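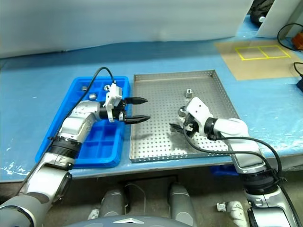

Blue tray on the left, perforated metal tray on the right.

3. Setting up your parts list in Zultine

Okay, so you've installed the program and made your account (if you haven't, go back to section 2, I'll wait). Now we get to the bit I enjoy most, where your drawers full of odds and ends turn into a list you can search!

Before you start, get a drink and pick one drawer. One! My own list has 3,726 entries in it and I built it up over a couple of winters, mostly in December when the garage was too cold to work in.

1. Open Zultine and click New List. Give it a name you'll recognize later. I called my first one "stuff" and I've regretted it ever since.

2. Choose a layout. Grid is for anything with compartments, and Open is for trays, jars and coffee cans. You can switch later, but you'll lose your compartment labels when you do, so take a second over it.

3. If you picked Grid, type in your rows and columns. Columns go first, which still catches me out. Count from the side nearest you and stick with that for every box you own.

Note: The biggest grid it will take is 10 by 10. For anything larger, make two lists and link them with the little chain button.

4. Leave the empty compartments in. Zultine shows them in pale gray, and later on you can ask it where there's room for something new. 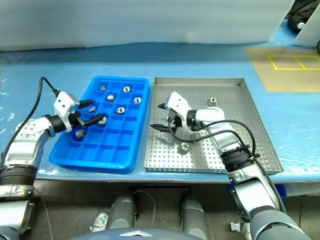 5. Click a square and add your first part. You need a name and a quantity, and everything else is optional. I fill in the size too, and where I bought it if I remember (I usually don't).

6. Hit Save. There's no autosave in this version — I found that out with a whole evening's typing.

Caution: Don't press Rebuild while you have unsaved entries. It reloads the list from the last save and there is no undo.

Naming things

Put the general word first and the fussy part after it, so "screw, wood, short" and not "short wood screw." Lindsay Lowther set hers up the other way around and had to scroll past every short thing she owned to get to a washer. The search box is fine with either, but the printed list is strictly alphabetical.

Printing labels

Go to File, then Labels, and pick the sheet you have. I use the 2 inch ones. Mimoza Bošković sent me her template for the narrow kind, and it's under Shared Templates if you want it. Print a test page on plain paper first and hold it up to a window with the label sheet behind it. If the text sits too low, change Top Margin by a tiny amount and try again.

Note: Labels print in the order you added the parts unless you tick Sort by Square.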